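Pollano Center Changes How It Handles Empty Bottles

The Pollano community center has a new setup for its recycling room, and people who drop off empty drink bottles there will notice a few changes starting in August.

The room, at the back of the building next to the loading door, takes in plastic bottles from the center's own events and from households in the Cullinane and Trotier neighborhoods. Until this summer everything went into one large bin and was hauled away mixed. Now bottles are sorted on site before pickup, with clear plastic kept apart from colored plastic and from anything that still has liquid in it.

Sewwandi Saha, who runs the building's day-to-day operations, said the change came after the hauler, Pokeck, raised its price for mixed loads in the spring. Sorted clear plastic is still collected at the old rate.

"We were paying extra to have somebody else do what we can do here in an afternoon," Saha said. "The hard part was finding the space for it."

The space came from clearing out a row of old metal shelving that had held folding chair parts and paint cans. The paint went to the county drop-off site. The chair parts are in the basement for now. With the shelving gone there is room for a sorting table along the wall and a line of 11 bins, each with a printed sign.

Most of what comes in is single-serve water and soft drink bottles. The center hosts two weekly sports leagues and a language school, and Saha said the trash cans in the main hall used to fill up with bottles by midafternoon on busy days. There are now separate bottle bins at both ends of the hall, and those get carried to the back room at closing.

Labels have been the main question from people dropping off bags. Pokeck accepts bottles with the label on, whatever language it is printed in and whatever color it is, so there is no need to peel anything. Some imported brands use a wrapped plastic label that covers much of the bottle, and those are fine too. 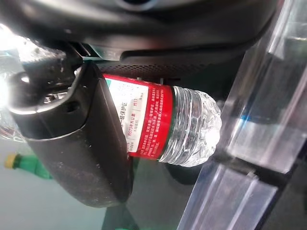 Bottles do not need to be rinsed if they held plain water. Juice, milk and soda bottles should get a quick rinse at home, as the recycling room does not have a sink. Anything with more than a mouthful left in it goes on the lower shelf by the door, to be emptied before it is sorted.

Crushed bottles are accepted. The earlier sign in the room asked people to leave bottles in their original shape, and Saha said that rule no longer applies. A flattened bottle takes up less of the bag, and Pokeck's own equipment presses the whole load anyway. Glass and cans are still not taken at Pollano and should go to the curbside program.

Caps can stay on. This is a change from last year, when they were collected in a separate jar for a school project that has since ended. Anyone still saving caps at home can put them back on the bottles or throw them in the bin marked "small plastics," the last one in the row.

Nana Dankwa, a Trotier resident who brings bottles over for several apartments in her building, said the new layout is easier to use but that the early hours had been confusing.

"The first time I came, the signs weren't up yet, so I just stood there with my bags," Dankwa said. "Now I can be in and out in five minutes. I would like it to be open later, though. A lot of people in my building don't get home until 7."

The room is open from 9 a.m. to 6 p.m. whenever the center is open. Saha said later hours are being looked at for the fall but would depend on staffing – the back door has to be locked by the person closing the building, and right now that person also covers the front desk.

During a two-week trial in early summer, the center filled roughly 270 bags of sorted plastic, including a backlog that had been stored in the garage. Saha expects the normal amount to be much lower once that backlog is out of the count. Pickup will be every other week to begin with, and the schedule will be reviewed at the end of the year.

There is a limit of 6 bags per household per visit. Larger loads, such as those from a party or a sports tournament, can be brought in by arrangement with the front desk. Bags should be clear or white so that the contents can be checked without opening them. Black bags will be turned away, and the desk has a roll of clear ones for anyone who arrives without.

The center does not pay a deposit or refund on bottles, and Saha said there are no plans to start. Whatever is saved on hauling goes back into the building budget. The first items on the list are a new light over the loading door and a rubber mat for the floor by the sorting table.

Parking for drop-off is in the two marked spaces on the side street, with a 15-minute limit. The spaces in front of the loading door need to stay clear, including on evenings when there is no pickup. Carts for moving bags inside are kept just past the back entrance and should be returned to the same spot.

A one-page guide to what goes in which bin is posted in the recycling room and is also available at the front desk. A version in larger print is being prepared. Questions about bulk loads or pickup times can be left at the desk for Saha.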